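Vergate stellt Mehrwegkisten für Obst und Gemüse auf einheitliches Grundmaß um

Der Ladenbauausstatter Vergate liefert seine Holzkisten der Serie Birka ab Juli nur noch in einem einheitlichen Grundmaß aus. Die bisherigen 14 Varianten entfallen. Bestandskunden können vorhandene Kisten weiter einsetzen, Ersatzleisten bleiben lieferbar.

Die neue Ausführung ist in zwei Bauhöhen erhältlich, 13 und 29 Zentimeter. Beide Höhen lassen sich untereinander stapeln. Die zulässige Traglast beträgt 35 Kilogramm je Kiste, gemessen bei gleichmäßiger Beladung. Für den Einsatz in Kühlräumen ist eine gesonderte Oberflächenbehandlung vorgesehen — sie muss bei der Bestellung angegeben werden.

»Unterschiedliche Grundmaße haben beim Rücktransport regelmäßig zu Leerraum geführt«, erklärt Mafalda Abreu, Leiterin Produktentwicklung bei Vergate. »Mit dem neuen Maß entfällt das Sortieren im Lager.«

Die Auslieferung übernimmt der Logistikdienstleister Gendance. Kisten mit gebrochenen Leisten werden dort erfasst und an die Werkstatt Magalhães weitergegeben.

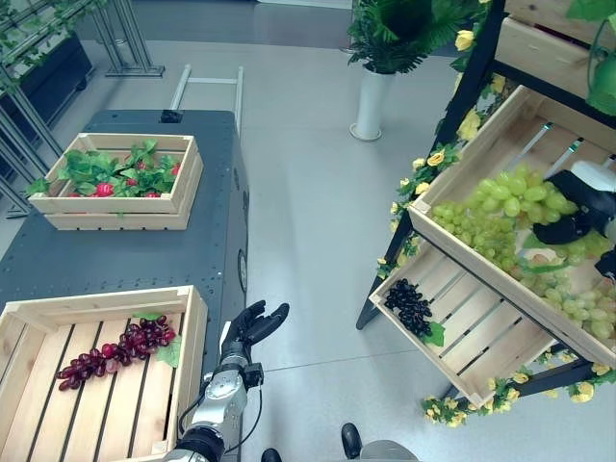 Maßblätter und Pflegehinweise sind auf Anfrage erhältlich. Bestellungen nach alter Artikelnummer werden bis zum Abverkauf der Restbestände angenommen, Mischpaletten aus alter und neuer Serie sind ausgeschlossen.

Pressekontakt: Nuno Morais, Vergate, Unternehmenskommunikation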